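2 min read

Section 4: Connecting the Gremeck standpipe meter to a street hydrant

Read this section before leaving the Starelden depot. You will need the meter, a hydrant key, two lengths of hose and the Stimura adaptor for pillar hydrants.

1. Check that your permit covers the hydrant you intend to use.
2. Set out cones on the road side and the footway side.
3. Remove the outlet cap slowly. If water weeps from the thread, stop and refit it.
4. Wipe the thread and fit the adaptor by hand. Do not use grease.
5. Open the hydrant a little and flush until the water runs clear, then close it.
6. Fit the meter with the arrow pointing away from the hydrant.
7. Open the hydrant fully — slowly, to avoid a surge in the main.

Caution: Do not exceed 800 kPa at the inlet. The relief valve is not a pressure control.

Note: The display shows litres in steps of 100. Write down the reading before and after each draw.

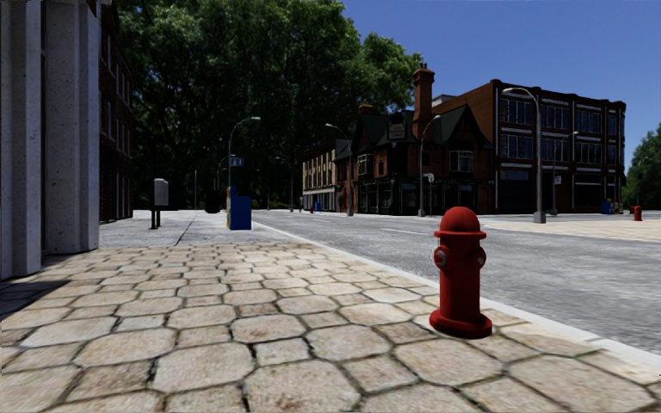
Fig. 2. Pillar hydrant with outlet nozzles on the upper barrel.

8. When finished, close the hydrant, drain the hose into a gully and refit the cap hand-tight.

In frost, drain the meter body as well and store it indoors. Replace the inlet filter after 400 hours of use.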